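Category: Visits and Fairs > Automation
Last updated: September

Visit to the robot training hall at Harnport

I went to Harnport with three colleagues from our workshop, so we were 4 in the van. Our own safety rules for small robot arms are two pages long and were written before we had any arms, and I wanted to see how other people do it. Our host was Hefin Pritchard, who keeps the rule book for the whole hall. We started at the table cells. 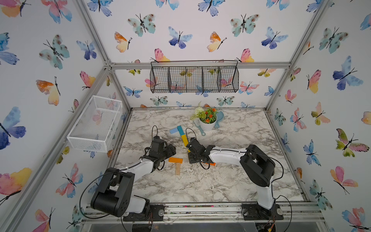
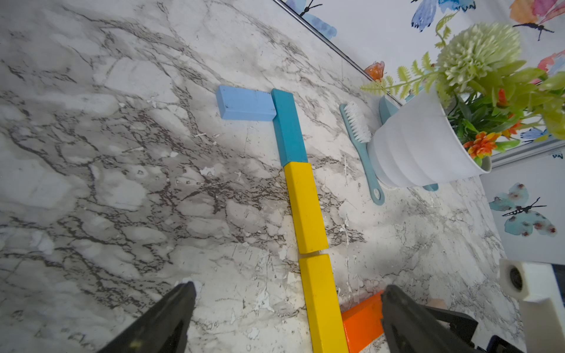 Mr Pritchard first asked us to read the card which hangs at the entrance of the hall. It has 12 rules. I copied all of them, but I will report only those which were new for me.

The first concerns the border of the cell. In Harnport the border is the aluminium frame, also where there is no panel. A hand which passes the line of the frame is counted as inside, and for this the arms must be stopped by the button, not only paused in the software. In our workshop we accept the pause. I asked if this does not cost much time. He answered that it costs time, yes, and that he has stopped to discuss it.

The second is about cables. A cable on a moving arm must have enough free length for the widest reach, and it must be checked by moving the arm slowly through this reach before the first task of the day. It must never be shortened with a tie by the person who finds it ugly. I think this sentence was written after a certain event, but I did not ask.

The third is the rule for objects on the table. Every cell has a list, and what is not on the list does not go on the table. Pens, cups and phones are the usual problem. Coloured blocks are permitted in all cells, also with worn paint, but a block with a splinter is taken out the same day. Household things such as a brush or a plant pot are permitted if the shift leader has signed for them. Glass is forbidden everywhere.

For the speed they use a limit of 70 millimetres per second when a new task is tried, and only after 2 clean runs it can be raised. When two arms share one table, the limit is for both, even if only one of them has a new task. We had a long discussion about this in the corridor. My colleague from maintenance found it too strict. I find it correct, as the operator looks at the arm which is working and forgets the other.

After the coffee we saw the store room, where each arm has a paper folder. They have two sorts of record, named Asum and Vendell after the old storage halls. Asum is for faults of the machine and Vendell for mistakes of people. A Vendell sheet carries no name, and I was told that more sheets came in when the name field was removed. This I want to introduce with us as soon as possible.

A thing I did not like so much: the emergency buttons in the Carnegie room are mounted at different heights, and at one place a person must bend to reach the button. Mr Pritchard agreed and wrote it down while we stood there.

The lunch was good and the parking is free, but the entrance for visitors is at the back side of the building and the sign for it is very small. Please bring closed shoes. They have some to lend, but not in large sizes.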